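The 176 to Zirstead

The bus was the 176 and it was eleven minutes late, so Shanti Lodhi missed the solicitor by four. The door was locked and a card in the window gave the hours. She read it twice and sat down on the step.

She had the key already. It had come in the post from Nallach in a padded envelope with no letter, only her uncle's name on the back in someone else's writing. The solicitor was supposed to tell her what it opened.

A man came out of the shop next door with a broom. He swept round her feet and then stopped.

"You're Weerakoon's niece," he said.

"Great-niece."

"Pranab Howlader. I had the flat under his." He leaned the broom on the wall. "Is it the key?"

She showed him. It was small and flat, with 592 stamped on the bow. He didn't take it.

"That's the baths," he said. "The lockers at the baths. They shut in July, but they never cleared them. He swam every morning until his hip went."

They walked down together. It was uphill coming back, he warned her, and she said that was all right. The side door at the baths was open and a boy was carrying out chairs. Pranab spoke to him and the boy shrugged and let them in.

Locker 592 was at the far end, low down, and she had to kneel. The key turned at the second try. There was a towel, gone stiff, and a pair of goggles, and under them a tobacco tin with 50 pounds in it and a folded list of names. Hers was the last. The rest were crossed out.

"Birthdays," Pranab said. "He sent money. He must have meant to post yours."

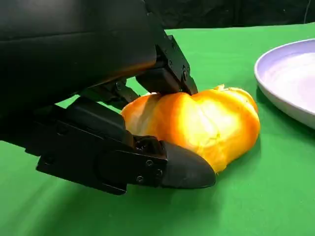
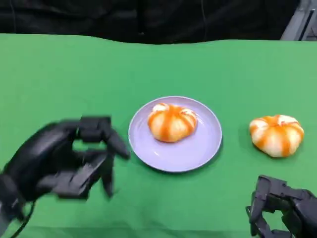 She put the tin in her coat and they went back up the hill without saying much. At his flat he made tea and warmed two buns in the steamer, made up like small pumpkins, white with orange stripes down the grooves. Her uncle had liked those, he said - he used to eat the lobes one at a time and leave the middle. Shanti ate hers the same way to see what it was like. Then she asked him what time the last bus went.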